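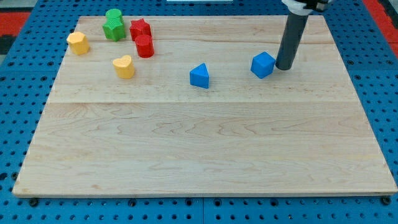 Opinion: Leave the board screwed down

Every September the people who run the pushing cell at Caromness ask me whether they can have a new board, and every September I tell them to leave the old one where it is. I have looked after that cell for long enough to have a view on this, and it applies to more benches than ours.

The cell is a simple thing. There is one arm, one straight rod for a tool, a pegboard table and a wooden board fastened to it. On the board go the coloured blocks: hearts, stars, cubes, cylinders and so on, in red, yellow, green and blue. The arm pushes them about when it is told to. There are no fingers to jam and no suction cups to perish. Visitors assume it needs no looking after, and so do most of the people who book time on it.

What it needs is a surface that stays put. A rod that works just above the wood has very little room for error. If the board lifts at one corner by the thickness of a bank card, the tip that cleared the wood yesterday will scrape it today. If the board drops, the rod rides up against the upper part of a block and tips it over. Neither fault announces itself. The arm reports that it went where it was sent, which is true, and somebody spends an afternoon blaming the software.

My first argument, then, is that the fasteners matter more than the arm. I check the ones along the near edge before anything else is switched on, and I do it by hand with a short driver. Bjartur Vestergaard, who had the cell before me, used a powered one and was proud of how quickly he could do it. He also pulled the board into a slight dish, and we lived with that for a whole winter. Blocks near the middle behaved differently from blocks near the ends, and the notes from that period are full of theories.

The second argument is about the seam. Our board is two planks joined, and the join runs across it towards the far side. People want it gone. They say a block might catch on it, and I accept that a bad join would be a nuisance. But I run a fingernail along ours each week, and a cylinder pushed across it goes straight over. A single wide plank would look neater and would move a good deal more with the weather. We tried a sheet of plastic from Begay as a replacement once. It was very flat and so slippery that the cubes carried on after the rod had stopped. It went back in its wrapping after 40 pushes.

Then there is the rod itself. I change ours after 200 hours, whether or not it looks worn, and I have been told this is wasteful. Perhaps it is. The rounded end wears on one side first, because people like to push in the same direction, and a tip with a flat on it steers a block off to the side. A new rod is cheap. The afternoon spent finding out why the cube keeps turning is not. The bracket that holds it is worth more attention than it gets as well. I put a paint mark across the joint, so anyone walking past can tell if it has slipped.

I will give some ground on the blocks. I used to insist that they be kept as a matched set, and I was wrong about that. Ours are printed, with fine ridges down the sides, and the yellows have never been quite the same yellow. It made me itch to reprint them. The Telo group, who share our bench, argued that a machine which can only cope with one yellow is not much use, and they were right. Now I only throw a block out when its base is no longer flat. I test it on a piece of window glass.

What I won't give ground on is the habit of treating the table as furniture. Mugs get put on it. Someone leaned a bicycle against it last spring. The logbook for the cell, which we call Holier after a spelling mistake on its first label, has 408 entries, and by my reading 106 of them come down to the board, the table or the rod having shifted. The arm's own faults fill a couple of pages.

Buy the better arm if the money is there. But put a driver in the drawer next to it, write down who tightened what, and keep the bicycle somewhere else.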